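Folding T-shirts: questions we keep getting
Last updated 5/5/18 by Sewwandi Howlader

Do I need a folding board?
Probably not. We tried the Treltine board and the cheaper Oravec one, and both gave us a tidy stack. So did a table. If you fold for a shop and every shirt has to match, fine, buy one.

Is the two-second fold real?
Sort of. The people in those videos have done it 1000 times, and they never show you setting the shirt up. Add that in and I doubt you save much.

Does it matter what I fold on?
More than the method does, in my opinion. A bed is too soft and the shirt moves when you pull on it. Use a table, wipe it first if the shirt is white, and spread the whole thing out before you fold anything.

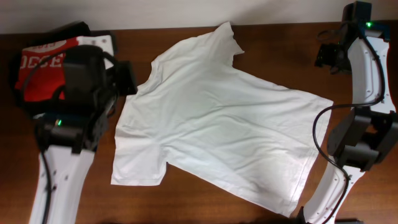 Check the collar while you're there. It likes to bunch, and a bunched collar puts a lump in the middle of the stack. Then tug the hem straight and flatten the sleeves with your palm. Small creases can stay. I have read that you must smooth out every last one - I have never seen a drawer where it made a difference.

Should I file shirts upright?
Try it with one drawer. It works when the drawer is full. Half full, they slump over, and then you are shopping for dividers.

What about the Flerkness spray that "relaxes" cotton?
We used up a bottle and couldn't tell it from water in a spray bottle. Maybe your cotton is more tense than ours.

Will folding this way really fit 25 shirts in a drawer?
Depends on the drawer and the shirts. The Gristolau chart says yes, but it doesn't say what size shirt they used - I wrote in January to ask and haven't heard back.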